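Drarport Home Support
Ticket 906: coating on coloured cutlery going patchy, plus table question
Product: Petchrat mixed finish cutlery, gold and rainbow
Status: Open, waiting on customer
Opened: 7 September 2026

Hello there,

I did try the phone line first but gave up after the hold music went round again, so I'm typing it all out instead. Sorry in advance, I do go on a bit!

I bought the Petchrat cutlery in February, the mixed set with some pieces in gold and some in that rainbow finish that goes purple and blue when you tilt it. I love it. Everyone who comes round for pudding picks up a spoon and has a look at it before they eat anything. But over the last few weeks the gold ones have started going cloudy, mostly in the bowl of the spoon and a little way up the handle, and I can't work out if it's dirt, limescale or the colour wearing away.

What I've tried so far:

First go, washing up liquid and a soft cloth, warm water. No change, apart from very clean spoons.

Second go, I left two of the worst ones in a bowl of water with a splash of white vinegar for ten minutes (I'd read that somewhere). One came up a lot better and the other looked exactly the same, which confused me more than if they'd both failed.

Third go, I stopped putting them in the dishwasher altogether. The cloudy ones haven't got any worse, but they haven't got better either. The rainbow ones look fine whatever I do to them.

I've now pulled them all out of the drawer and I'm going through them on the big wooden table, where the light is decent. Cloudy ones are going in the orange tub and the rest stay out. 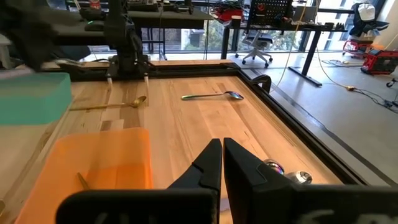

Can the gold pieces go in the dishwasher if I keep the temperature down?

Hand washing is the safer choice for the gold finish, even on a cool programme, as the tablets are harsher on the coating than the heat is. If you do use the machine now and then, pick the shortest programme, leave out any lemon-scented tablets and take the cutlery out as soon as it finishes.

Right, that makes sense of the tablets, because mine are the lemon ones. I use the Jostex ones from the big bag of 134, and I'm nowhere near the bottom of it, so that's annoying. I'll keep them for the plates.

Now the other thing, while I've got you. The table is a Cendov, the butcher-block sort with the black metal frame, and I oil the top myself. Does the oil do anything to the cutlery? I've been putting spoons straight down on it for months and it only struck me this morning that some of the cloudiness could be oil and not water marks at all. I ran a finger over one of the bad ones and it did feel a bit greasy, but then I'd just had toast.

Update, same day, after lunch. I did the experiment! I took one cloudy spoon, wiped it with a drop of washing up liquid neat on a cloth (no water), left it a minute, rinsed it and dried it straight away with a tea towel. Much better. Not perfect, there's still a dull patch near the edge of the bowl about as big as a lentil, but it's gold again and I can see my nose in it. I did another one the same way and that one has hardly shifted. So I think I've got two different problems, some with a greasy film and some where the finish has properly gone.

Could you tell me:

Whether the gold finish is covered if it has worn off with normal washing. The leaflet says up to 264 washes, and I couldn't tell you how many I've done, but I can't believe it's that many since February.

Whether I can buy gold spoons on their own, or if it has to be the whole set again.

Whether I should leave a fresh coat of oil to go hard before I put cutlery down on it, and for how long. I usually give it overnight and then get impatient.

I've kept the box and I think the receipt is in it. I'll dig it out tonight and add the order number here.

Reply from support:

Thanks for all the detail. The drop of neat liquid is a good test and you can use it on the rest. Anything that comes up bright was only a film. Anything that stays dull after two goes is wear, so please put those to one side and don't use vinegar on them again. Fresh oil can leave a film on metal, so give the table a full two days before anything sits on it. We do sell the gold spoons singly. Once you've added the order number we'll look at the worn ones under the guarantee.

Customer note added:

Two days, noted. Doing the rest of the tub this evening and will come back with the order number.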